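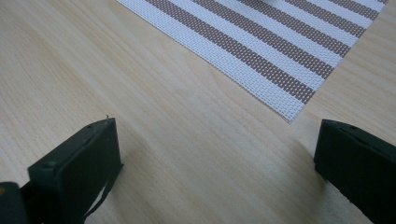
Dunside collected edition: contents, format and corrections

The first collected volume of Dunside goes to the printer in March. It gathers the first 22 issues of the monthly series, which ran from the Wasbridge relaunch through the end of the flood storyline. Readers who have followed the book in single issues will find the story unchanged. The presentation differs in several places, and those changes are listed in this item.

Page size and binding

The volume is printed slightly larger than the monthly comics. Art has been scaled up from the original files, with no cropping. Double-page spreads were a problem in the trial copy, where lettering near the fold disappeared into the spine. Kwan-ho Yang, who lettered most of the run, has moved the affected balloons outward on 228 pages. Where a balloon could not be moved without covering a face, the art on both sides of the fold was shifted instead.

The binding is sewn. A glued version was priced and would have been cheaper, but at 1288 pages the block did not open far enough to read the inside panels.

Color

Issues one through six were colored for newsprint and looked too dark on coated paper. They have been adjusted to match the later issues. The night scenes at the Sezer works were done by hand, panel by panel, as a general correction turned the blue suits gray. The red of Jevia's cape also varied from issue to issue in the early run. It now follows the shade used from issue seven on, except in the flashback pages, where the faded version was intended.

Text corrections

Spelling errors and misplaced balloon tails have been fixed. Two continuity errors were fixed as well: the date on the Wasbridge council letter, and the hand in which Jevia carries the key during the tunnel chase. A third was left alone. In issue 14 the Sezer brothers refer to a meeting that does not take place until issue 15. Letters pages at the time treated this as a clue, later scripts made use of it, and removing it now would break a line in the final chapter.

Extras

The back section reprints all of the covers without logos, plus the short story from the convention program. Scripts are included for issues one and 22 only. The letters pages are left out. Permission would have been needed from each writer, and many addresses are no longer good.

Orders

The print run is set at 3161 copies, based on advance orders from shops with a small allowance for damage. No second printing is planned at this size. Shops that have already placed an order do not need to do so again – the page count changed after the listing went out, but the item code is the same. Subscribers to the monthly book should note that the collection is not part of the subscription and has to be ordered separately.

A digital edition will follow after the print copies ship. It uses the corrected files, with the spreads restored to their original layout.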